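Villoseck Dinari two-finger gripper kit, bench review

Share 60 | Comments 4

Had the Dinari on the bench since April. Short version: good kit, bad manual. Notes below in the order I made them.

It's a finger and wrist camera set for people who already own an arm. Black printed parts, tapered fingers with a hollow triangle in each to keep the weight down. Swap fingers with a hex key. Setup took me 60 minutes, half of that hunting for the right page in the PDF.

Wrist camera first. Sits low, you get both fingertips in view and the gap between them. Small bright parts blow out to near white on auto exposure, so set it by hand before you record anythng.

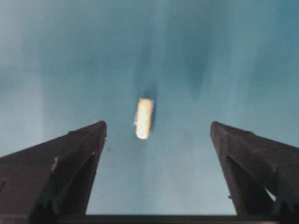 Wrist view, fingers open, small part between the tips.

Focus is fixed. Fine at fingertip range, soft past that. Villoseck says a sharper lens is coming, no date. Driver installed clean on my old laptop, and the preview window remembers its settings which the last one never did.

Mounting next. Standard socket-head screws throughout, thank you. Hole pattern matched my Painemal wrist without the adapter, though the adapter ships in the box anyway.

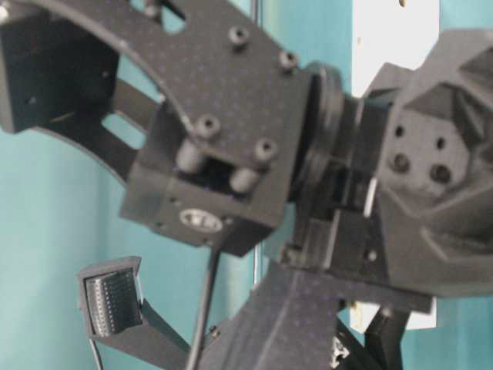

Cable is the weak spot. No clips included! Buy a bag of small ties and leave slack at the wrist, mine went tight on the first full turn. Strain relief at the plug is OK, not great.

Pads come in a ridged version and a flat one. Ridged grips better on wood, flat is easier to wipe down. I've stayed on ridged for small peg and panel jobs and only swapped once, to check the fit. They push in from the front, no glue.

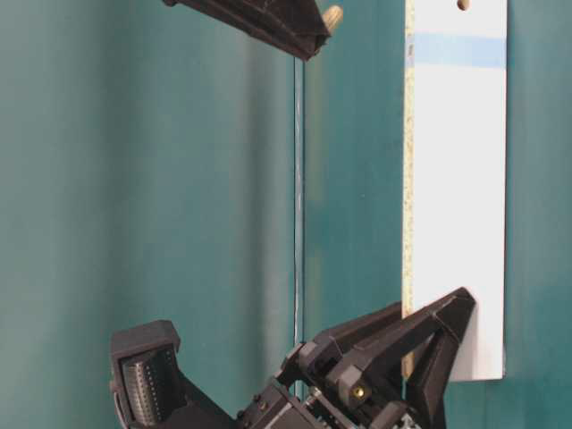

Noise: low. Heat: nothing I'd worry about after 300 cycles. Grip force is set in software, steps are coarse at the bottom end, so soft parts need some patience. Would like finer control there. Spare fingers are sold in pairs only, which is anoying if you crack one.

Warranty is 6 months, parts only. Support answered me the same afternoon.
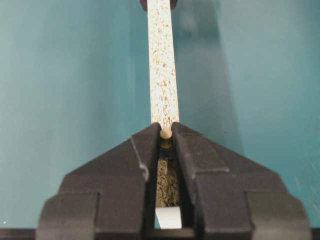 Does it work with the older Flukitano controller?
Only with the current firmware loaded. Update the controller first, then plug in the gripper, then run the homing routine.

Comments (4)

Renato Valdebenito
Same problem with the cable. Ran mine thru a bit of spiral wrap, good so far.

Olga Sepúlveda
Are the ridged pads sold seperately?

Dinesh Bepari
@Olga yes, under spares, bottom of the list. Easy to miss.

Valentina Farías
6 months is short for the money. Waiting on the new lens before I order.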